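Hanow Hand Grab, Model 3251
Bottom sampler for small boats

I'm Prasert Phromma, I run Khunthong, and this is the grab I take out myself. If you've read the rest of the site you know I grew up fishing and only later got curious about what was lying on the bottom under all that fish. The Hanow is what I wished I had then. You lower it on a line, it hits the seabed, the trigger lets go, and when you haul up the jaws close on a bite of whatever is down there - sand, mud, shell hash, worms if you're lucky.

It weighs 11 pounds empty. I wouldn't go lighter, since a light grab tips over on hard sand, and much heavier gets miserable by the tenth haul when there's no winch on board. I've used it from a skiff with one other person and we were both still speaking at lunch.
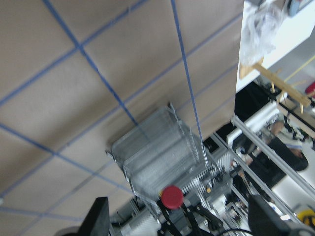 What comes with it

The grab itself, stainless jaws and a stainless frame
Line, 81 meters, marked every meter with a heavier mark at each ten
2 spare trigger pins (you will drop one over the side)
A lidded carrying tub
A printed sheet for writing down station, depth and what you found

The sheet is nothing fancy, but please use it! I have a shelf of jars from my early trips with no depth on them and they're useless to me now.

Where it works and where it doesn't

Mud and silt are easy. Fine sand is good, coarse sand is fine if you let the line go slack the moment it lands. Gravel is hit or miss: a single pebble in the hinge holds the jaws open a crack and everything washes out on the way up. On the Festcombe shoals I get a full bite maybe every other drop, and over on the flat muddy side of Hemdale it's nearly every time. Rock, forget it. You'll dent the lips and bring up a sad piece of kelp.

Current matters more than depth. If the line is streaming off at an angle, the grab lands on its shoulder and the trigger doesn't fire properly. Wait for slack water, or let the boat drift along with it so the line stays straight up and down. Someone asked me if 81 meters of line means you can sample in 81 meters of water. No - leave yourself slack, and tie off the end before you start, please. 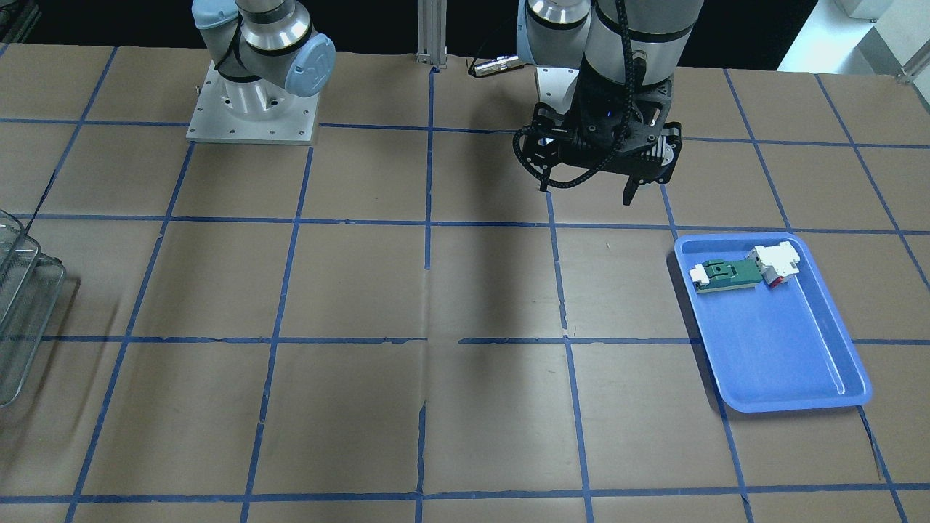
Setting the trigger

Open the jaws flat on the deck with your fingers on the outside of the arms. Push the pin through both ears, then lift by the line and keep it tight. As long as there's tension, the pin stays put. Lower it at a steady walking pace and don't bounce it over the rail, or it'll snap shut in midair and you'll jump (I still do).

When you feel it touch down, give it a bit of slack, count to three, and haul smoothly.

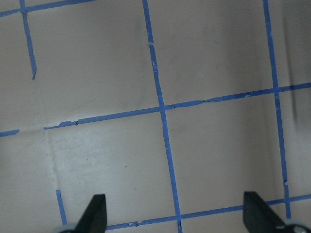 Blue tape grid on a pale, matte surface

Rinse it in fresh water when you get home. Work the hinge a few times while it's under the hose, let it dry open, and put a drop of food-grade oil on the pivot. Don't use spray lubricant if you're keeping the samples for any kind of chemistry, it gets into everything. I change my pins every season and the line when it starts feeling fuzzy.

For sorting I tip the whole bite into a tub, take a spoonful off the top for a jar, and wash the rest gently through a sieve.

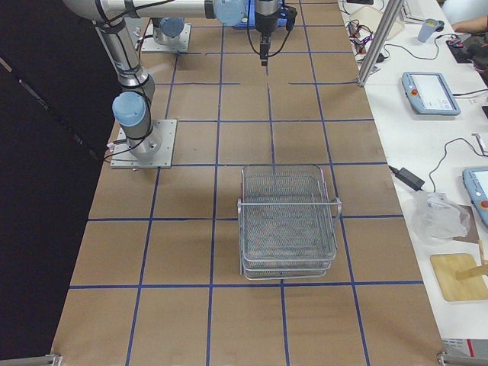 Wire-mesh tiered rack on the taped surface

Sieves aren't included with the grab. Ask me if you want a set, I usually have coarse and fine ones around.

Ordering

Give the model number, 3251, when you write. There's an older Hanow with a narrower jaw and the spare pins don't fit both. I test every grab in the harbor before it ships, so you may find a little grit in the hinge.

Page last updated Thursday, June 14, 2018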